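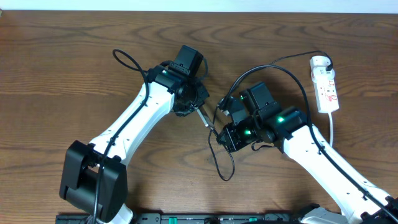 Padcombe Work Table, Brown Wood Top

Product group: Tables and work surfaces
Manufacturer: Haberkorn
Distributed by: Zotosden

The Padcombe is a work table for small assembly, fitting and inspection jobs. The top is brown wood with darker grain lines, mostly running along the length of the table. Grain varies from one top to the next. Arched and wavy figure is normal and is not grounds for return. Tops cannot be selected by grain pattern at the time of order.

The far edge is straight and can be placed against a wall or a second table. Two tables may be joined back to back with the Closik joining plate (sold separately, 2 plates per joint).

Specifications

Top: wood, brown, grain visible
Length: 170 cm
Legs: 4, bolted
Leveling feet: included
Joining plates: not included
Assembly: 2 people

Use with small parts

Connectors, couplings and similar pieces can be laid directly on the top. Silver and white parts stand out well against the brown surface. Parts with sharp burrs should be placed on a mat. Equipment that is clamped to the edge needs a pad under the upper jaw and a second pad under the lower jaw. Do not drill through the top within one hand's width of a leg bolt.

Care

Wipe with a damp cloth, then dry, following the grain. Remove flux, cutting oil and adhesive the same day. Do not use scouring pads, acetone or steam. Light scratches can be treated with the Haberkorn repair stick in brown. Check the leg bolts after the first month of use and again each February.

Delivery

Shipped flat in one carton, legs packed separately inside. Check the corners of the top before signing for the delivery. Transport damage must be reported in writing with the carton label number.

Replacement tops are supplied without hardware. Keep the original bolts, as the thread was changed and bolts from older Padcombe tables do not fit.

Technical contact: Sieglinde Diekmann, Zotosden product support
Page revised: 2021-06-21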